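3.2 Plate color and how much people serve themselves

When we began planning this part of the study, we thought of the plate as the least interesting thing on the table. Our first interest was in the soup and the rice, and in whether the people of Trinda would eat more slowly if lunch was moved from noon to half past one. But the cooks kept coming back to the plates in our early talks with them, and after a while we began to listen. They told us that food "looked lonely" on the big white ones the Ferreira dining hall had used for years, and that guests who came back for seconds often left a good part of them behind.

Earlier writing on this question is, we must admit, a bit of a tangle. Several authors find that people pour or spoon out less when the food stands out clearly from the plate, while others find no difference once the size of the plate is held steady. Much of that work was done in laboratories, with one person eating alone and a scale hidden under the tray. We wanted something closer to an ordinary meal, with noise and neighbors and somebody asking for the salt. We therefore worked in two dining halls, Ferreira and Bivier, and recorded 464 lunches over the month of November.

Both halls kept their usual menus. Guests served themselves from the same pans with the same spoons, and each table was set with plates of a single color, either white or pale green. We swapped the colors between the halls halfway through the month, so that the habits of one group of guests would not be mistaken for an effect of the plate.
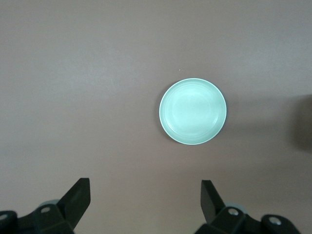

Figure 4. A pale green plate on a plain mauve-gray tabletop, seen from directly above.

Leftovers were scraped into lidded tubs and weighed in the kitchen after each sitting, a job that took 16 minutes on a good day and a great deal longer when there had been stew. We used a Roltora kitchen scale and checked it every morning against a 900 gram weight. Bread was left out of the totals in both halls — guests carried it off in napkins and pockets, and we could find no polite way to follow it.

Color was not the only thing that could have mattered. Bivier is the darker of the two rooms, and its guests tend to arrive together, straight from work, and to eat quickly. Ferreira fills up slowly and has a good many older regulars who like to sit on over coffee. We come back to these differences in Section 4, where the two halls are treated separately before any joint result is given.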